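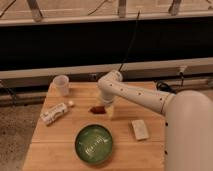 March
By Benedicta Agbenyega

A bare wood tabletop needs less care than most people give it. Wipe it with a damp cloth, wrung out hard, and follow with a dry one. Work along the planks so crumbs don't get pushed into the seams.

For sticky spots use a drop of dish soap in warm water. Skip vinegar on an oiled top, as it dulls the finish over time. Dried-on food comes up with a plastic scraper or an old gift card - never a knife.
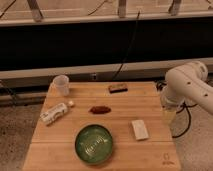 Page 20

Bottles and cups are the usual cause of rings. Check the base of any bottle before you set it down, and stand leaky ones on a saucer. A fresh white ring can often be rubbed out with a soft cloth and a little mineral oil left on overnight. Dark rings go deeper and need sanding.

To sand out a stain, start with 120 grit and finish with 220. Feather the edges well past the mark or you will end up with a dip. Vacuum the dust and wait until the next morning before oiling. 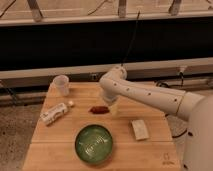

Put the oil on thin. Leave it 20 minutes, then wipe off everything that hasn't soaked in. Two thin coats a day apart are better than one heavy one, which stays tacky for a week. My neighbor Booker Marchetti does three on his workbench, but a kitchen table doesn't need it.

Lay used oil rags flat outdoors to dry before they go in the trash. Balled up, they can heat and catch fire.

If a seam opens in winter, leave it alone until summer. Most close up again on their own - filler put in during the dry months gets squeezed out when the wood swells.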